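08/08/2021
Gilles Boyer and Odair Arruda

4. Wiping and clearing a table

The second chore in our study was the kitchen table. We chose it after the cupboard task of Section 3, where most failures came from doors and handles, and we wanted a chore without any moving furniture. Many readers will think that a table is the easy case. We thought the same when we planned the work at Triststead.

The chore has two parts. In the first part the machine must remove cups, cutlery and small food packages and put them in a tray. In the second part it must take a folded cloth and pass it over the whole surface. A person does the two parts mixed together, lifting a cup with one hand and wiping under it with the other. Our system, Stemero, has one arm only, so we kept the parts separate and scored them separately.

Demonstrations were recorded by people using a hand-held gripper with a camera on it, as in the cupboard task. We collected 212 demonstrations of the table chore. Each one was allowed to last at most 60 seconds. The people were asked to work at their normal speed, but we noticed that they became slower and more careful when holding the tool, and the policy learned this slowness too.

Clearing gave good results for cups and poor results for cutlery. A fork lying flat offers very little for the fingers to hold, and the demonstrators usually pushed it to the border of the table before picking it up. The policy copied the push but often did not stop at the right moment, and the fork went to the floor. We do not consider this a solved problem.

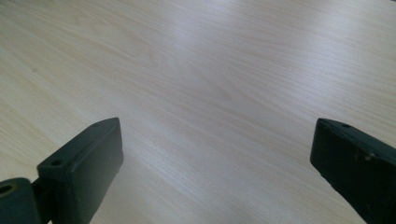

Figure 4. View from the gripper camera over a bare wooden tabletop, with the jaws open. Glare covers part of the upper area.

Wiping was more difficult than we expected, and the reason is mainly in what the camera can see. A bare table has few points that help the policy to know its position. The wood grain looks similar from one place to the next, and where light reflects from the finish the grain has lower contrast. In our trials the arm sometimes wiped the same area again and left another area untouched. The same policy on the tiled counter at Revside made this mistake less often, probably because the lines between tiles are easy to follow.

We tried two changes. The first was to add 3000 short clips of empty surfaces to the training, without any action labels. This helped the policy to recognize that a surface was clear, but it did not improve the coverage of the cloth. The second was to give the policy a memory of the last 8 positions of the gripper. Coverage became better on small tables. On the long table at Barros the memory was too short, and the arm returned to its starting side before the far end was done.

For these reasons we would say that clearing cups from a table can be left to a machine under supervision, while wiping cannot yet. A longer memory is the next thing we will test, together with a second camera fixed to the wall. The cost of that camera is discussed in Section 6.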